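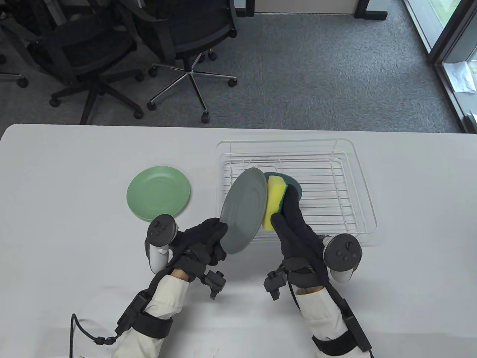
お皿を買い替えてから、食器を洗うのが前ほど億劫でなくなりました。春先に実家から持ってきた重たい陶器の大皿を二枚続けて割ってしまい、しばらくは小皿をあれこれ並べてごまかしていたのですが、さすがに食卓がにぎやかすぎるので、えいやと丸い平皿を新しくしたのです。

色をどうするかでは、ずいぶん迷いました。白でそろえれば間違いないのはわかっています。でも、わが家は毎晩おかずが茶色いものですから(煮物、炒め物、また煮物……)、白いお皿にのせるとなんだか茶色がよけいに目立つような気がして。結局、薄い緑と濃いグレー、それから青緑の濃い色と、ばらばらに選びました。薄い緑には朝のパン、グレーには焼き魚がとてもよく合います。青緑はまだ使い道を探しているところで、先日は卵焼きをのせてみたら、黄色がぱっと映えてうれしくなりました。

値段は一枚600円。いつもの雑貨屋さん、Moyaで買いました。お店の方に「同じ色でそろえなくていいんですか」と二度も聞かれましたけれど、いいんです。家族がそれぞれ好きな色を取っていくので、食卓の準備が少し早くなりました。

ついでに、水切りかごも替えました。以前のものは深いプラスチックのかごで、底に受け皿がついていて、その受け皿の裏がいつのまにかぬるぬるするのがどうにも苦手だったのです。今度のは白いワイヤーの、ごくあっさりした形のもの。見た目が軽いので、出しっぱなしにしていても気になりません。箸やスプーンは細いすきまから落ちてしまうことがあるので、うちでは別に背の高いコップを置いて、そこに立てています。このコップがまたよく倒れるので、もう少しどっしりしたものはないかと探し中です。
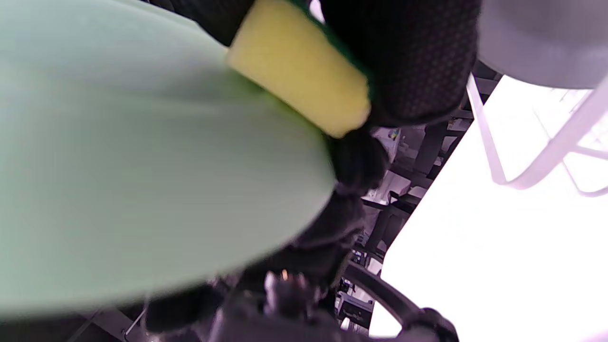

スポンジのことも書いておきたいと思います。じつは私、ここ何年かでスポンジをとっかえひっかえしていまして、ネットをかぶせたもの、へちま、アクリル毛糸で編んだもの、Garnonという少しお高いシリコンのもの(泡が立たなくて三日でお風呂掃除に回りました)と、ひととおり寄り道をしました。それで今はどうしているかというと、黄色いスポンジの裏に緑の薄い不織布がついた、あのおなじみの形に戻ってきています。お皿をこするときは黄色い面の角を使うのが好きで、薄緑のお皿のように縁がゆるくカーブしているものだと、角がちょうどよく沿ってくれるのです。緑の面は、お皿にはほとんど使いません。前に塗りのお椀をこれでごしごしやって、見事に曇らせてしまったことがあるので、お鍋の焦げつき専門です。

スポンジの替えどきについては、友人のズエン・チューさんとときどき話題になります。彼女は5個入りを買ってきて、月が変わると使い終わりのものをシンクの掃除用に下ろすのだそうです。私はどうも踏ん切りが悪くて、へたって角が丸くなるまで使ってしまいます。一袋200円のものを何をそんなに惜しんでいるのか、自分でもよくわかりません。去年の8月、暑いさかりにさすがに匂いが気になって、それからは夏だけは早めに替えるようになりました。

洗う順番は、油のついていないものから。これは母のやり方のままです。コップ、お茶碗、小鉢、それから平皿、最後にフライパン。平皿はかごに入れる前に立てて持って、表、裏、縁とぐるりと一周。裏の高台のところに洗剤が残りやすいので、すすぎのときに指でなぞるようにしています。キュッといえばおしまい。母はこの音が鳴るまでやらないと承知しない人で、子どものころは私もよくやり直しをさせられました。

手荒れのほうは相変わらずで、冬のあいだは指先がぱっくり割れていました。ようやく落ち着いてきたので、これを機に手袋をちゃんと習慣にしたいと思っています。ゴム手袋はどうしても指先が余ってしまって、お皿が滑りそうで怖いんですよね。小さめのサイズでよいものをご存じの方がいらしたら、ぜひ教えてください。

次はお弁当箱のパッキンの話を書くつもりです。あれもなかなか手ごわい相手で、竹串を片手に毎晩格闘しています。

4月18日

コメント(3)

みどり茶
うちもお皿の色はばらばらです! 長男がいつもグレーを取ってしまうので、グレーだけ買い足しました。箸立ては、ジャムの空き瓶だと重さがあって倒れにくいですよ。

Duyên Chu
スポンジの話、書かれてしまいました(笑)。でも先月はうっかり忘れて、下ろしたのは半ばを過ぎてからです。今度お邪魔するとき、青緑のお皿で春巻きを食べたいです。

こばと
手袋は100円ショップのSサイズを使っています。指の長さはちょうどいいのですが、手首のところが短くて水が入ります。パッキンの話、楽しみにしていますね。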